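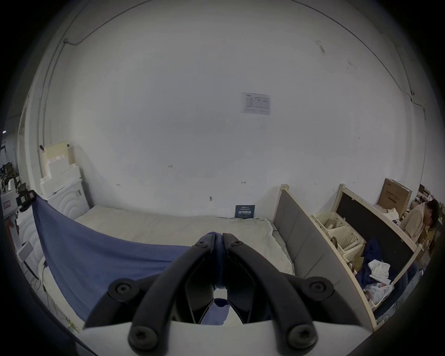
STUDENT PROJECTS / BUILDING SCIENCE

Overnight Humidity in Shared Dormitory Rooms: Results from Tosdale Hall

1. Background
Indoor relative humidity rises overnight when doors and windows stay closed. This project measured the effect in student rooms at Tosdale Hall and compared two ventilation settings.

2. Method
Loggers were placed in 12 rooms during November, each at mattress height on an inside wall. Readings were taken every ten minutes. After filtering, 2,892 readings remained. Rooms on the Brouwer side have trickle vents; rooms on the Boltley side do not. Occupants kept their usual heating settings.

3. Results
Median overnight humidity was 47 percent with the vents open. Rooms without vents peaked higher, usually between 4 and 6 a.m., and took nearly 35 minutes longer to return to their evening level once a door was opened. Two loggers drifted and were corrected against the Sekotis reference unit.

4. Limitations
Outdoor temperature varied little over the period, so the results do not cover a cold spell. Door openings were self-reported. Floor level was not controlled for.

5. Further work
Repeat the measurements in February with door sensors, and add a second logger near the ceiling in each room.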